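Annag Gunn
18th December

We've had the Fumix garment kit on hire at the laundry and I've been asked by a few people what it's like, so I'm putting it all in one thread. It's long. I paid the normal hire rate and they haven't seen this before posting.

1/
The kit is a pair of fingers, a wrist camera, a small control box and a licence for the handling software, which is called Pap. You supply the arm. We already had one from an older packing job, so that saved a good deal. If you don't have an arm, Fumix will quote you for one through Gasitine, who also do the fitting.

2/
Fitting took one morning. The bolt pattern matched our arm with the adapter plate in the box. The camera cable is too short if your control box sits on the floor. Ours does. We bought an extension, which Fumix could easily include.

3/
What we want it for: picking single garments out of a mixed pile after the dryer and laying them on the feed table for folding. Dull work, and hard on the shoulders by the end of a shift. We don't want it to fold. The kit doesn't claim to fold, which I was pleased about, as several others I looked at claim it and then show you a video of one towel.

4/
Setting up a job in Pap is mostly drawing a box round the pile and another round the table, then picking a fabric type from a list. The list is short: knit, woven, towelling, heavy. There's nothing for stretch fabrics. We put leggings under knit and it coped less well, more on that below.

5/
Training it on our own stuff. You drive the arm by hand for a while, picking things up the way you want it done, and the software learns from that. Fumix suggest 75 picks for each fabric type. We did that for knit and for towelling and left the other two as supplied.

6/
The hand driving is tiring. The handle is stiff and you're leaning over the pile. Jenő Kerekes did most of ours and asked for a stool halfway through the first batch. I'd spread it over a few days if you can.

7/
Results on plain t-shirts are good. Over 1000 picks of knitwear it dropped 36, and it went back for most of those by itself. It also brought up two shirts together now and then, but those I didn't keep a tally of, so no figure for that.

8/
Towels are good too. It tends to take them by a corner if it can find one, and they land fairly flat.

9/
Leggings, swimwear, anything slippery or stretchy: poor. It gets hold of them but they sag so far that the other end is still in the pile when the arm sets off, and then it drags the neighbours along. You can raise the lift height in the settings, which helps, at the cost of a slower cycle.

10/
Buttoned shirts are somewhere in between. The grip itself is fine. The trouble is sleeves catching in other sleeves, and I think that would beat most machines and a fair number of people.

11/
The fingers. They're thin and flat with a narrow gap, and the outer edges slope away on both sides. I like the thinness, they get into a heap well. They do collect fluff along the edges. Wipe them down at every break. The manual says once a day and in my opinion that isn't enough with cotton knits.

12/
A tee being pinched, from the wrist camera. Once the cloth is drawn down between the fingers it bunches to a point and the rest spreads out in folds from there. The red fibres along the edge of the left finger are the sort of fluff I mean.
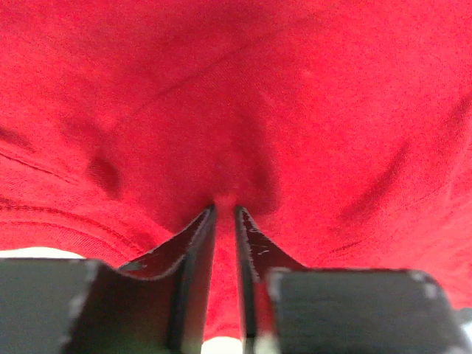
Csenge Antal
We hired the same kit for a charity sorting room and the fluff got worse for us with brushed cotton. Did you try the coated fingers? Fumix offered them to us as an extra and I couldn't tell from the leaflet whether they'd hold a thin vest as well as the plain ones do.

Annag Gunn
Not tried them, no. They were on our quote as well and I left them off to keep the price down. I've asked for a loan set and will add to this thread if they send one. Brushed cotton we hardly see here, so your experience is probably more use to people than mine on that.

13/
Noise: very little. You hear the arm more than the fingers. With the dryers going you hear neither.

14/
Support is by email and a phone line that is staffed in office hours only. I rang twice. The first time they sorted out a camera setting in a few minutes. The second was about the software losing the position of the feed table after a restart, and that one is still open. For now we redraw the box every morning. It doesn't take long but it shouldn't be needed.

15/
Cost. I won't post our rate as it depends on the term. The shortest hire is 2 months and the return carriage is on you, which is in the small print on the last page. Ask for it to be put on the quote.

16/
I also had a look at the Ellum kit before choosing. Wider fingers with soft pads, and a better screen. It was slower on the demo pile and they wanted a full year up front. If your work is mostly towels and sheets I'd still get them to bring one round.

17/
We're keeping the Fumix on for t-shirts and towels and carrying on by hand with the stretchy things. I'll post again when there's an answer on the feed table fault.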